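Demonstration recording (robotics)

Demonstration recording is the practice of having a person carry out a task through a robot so that the robot's movements can be stored and later used to train a control program. The person may push the arm by hand, known as kinesthetic teaching, or steer it from a distance, known as teleoperation.
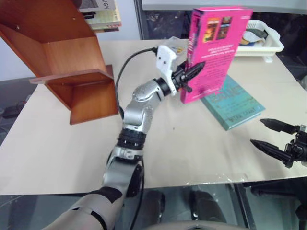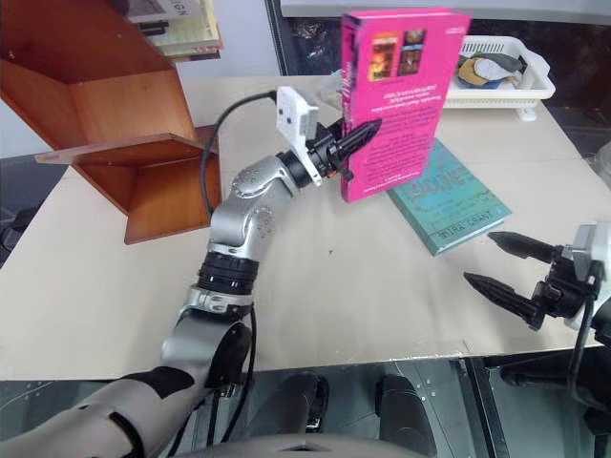

A pink book held upright in a two-fingered gripper, with a second gripper open at the right.

Each recording, called an episode, holds joint angles, gripper opening and camera video on a shared clock. Episodes are short — 60 seconds is a common limit — and the objects are moved between them so that the program does not learn a single fixed layout.

Handling books is a frequent test task. Covers are smooth, pages shift under load, and a book gripped near one corner tends to turn in the fingers. The Rasley task set, released in January by Anderson Brito and Yayra Sowah, contains 2000 episodes of shelving and sorting. Failed attempts are kept and labeled separately.

Two-arm work is usually teleoperated, as one person cannot easily guide both arms by hand. The Drenach controller maps each of the operator's hands to one arm. Its main drawback is the lack of force feedback — operators tend to grip harder than needed.

See also: Pyo format; Zinda arm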